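Units > Classroom Practice > Week 9 > Whiteboards and markers

Handout 2: Looking after markers

Whiteboard ink is pigment in a solvent that dries quickly, with a release agent that stops it gripping the board. When the solvent is lost, the colour goes faint and the line skips. Push the cap on until it clicks – a loose cap will ruin a new marker over a long weekend. Store markers flat and keep colours in separate trays.

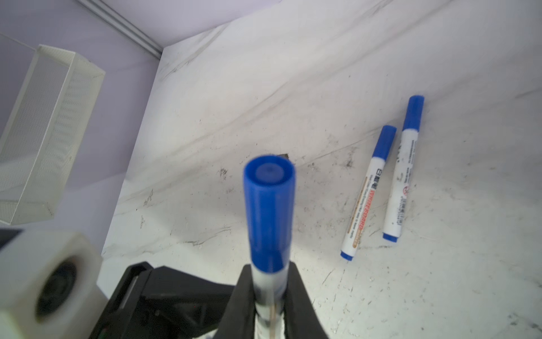
What should you do if someone has written on the board in permanent marker?
Go over the marks with a whiteboard marker while they are still visible, then wipe straight away with a dry cloth. The fresh solvent lifts the old ink. Repeat if a shadow is left.

Teaching rooms in the Romska building are stocked in November. Faint markers go in the return tub, not back on the ledge. Bring one working marker to the prac.

Related items
Handout 1: Board layout and letter height
Handout 3: Cleaning cloths and sprays
Plastden storage trays: sizes
Room list, Romska building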